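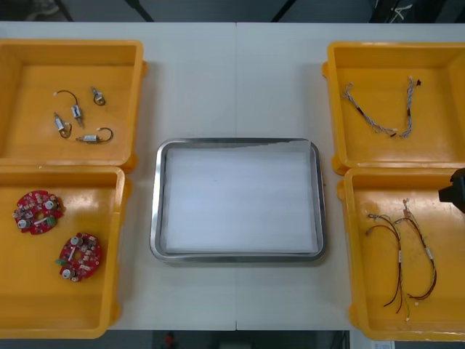 The Jernasholm Community Workshop has approved a parts-sorting station as its main members' build for the spring season, the workshop announced on 2018-05-10. The station is intended to prepare component sets for the evening electronics classes, which at present are made up by hand before each session. Under the layout adopted by the project group, small motors, red circular circuit boards and wire harnesses are kept in yellow plastic bins on either side of a steel tray, and each set is to be put together on the white lining of the tray. Shorter gray and white harnesses are stored apart from the longer ones in red, black and brown.

The project is led by Ayman Tazi, a member of the workshop and a retired instrument technician. He said the group had chosen parts that the classes already use and had set aside any plan to buy new stock.

"The harnesses are the hard part," Mr. Tazi said. "A motor stays where you put it. A harness takes a different shape each time it is set down, and the program has to allow for that."

Funding of 4000 dollars was granted by the Mulcahy Fund, which supports shared workshops in the county. The money covers the arm, its mounting and a replacement power supply. The tabletop and framework were built on site by members, and machining of the mounting plates was carried out at Clerirano, a metal shop on the same street.

The electronics classes have 16 places per session and require one component set for each place. Each set contains a motor, a board and two harnesses. The workshop has asked that the station complete 100 sets in test running before it is used for class stock, and that every set be checked by a member during that period.

Jaxon Gauthier, who coordinates the classes, said instructors would continue to prepare sets by hand until testing was finished. "We have a full schedule and we will not change the arrangements partway through a course," he said.

An open evening will be held in June in the Lovemier Room, with space for 30 visitors. Members who wish to attend are asked to sign up at the front desk. Drawings and the parts list for the station may also be requested there.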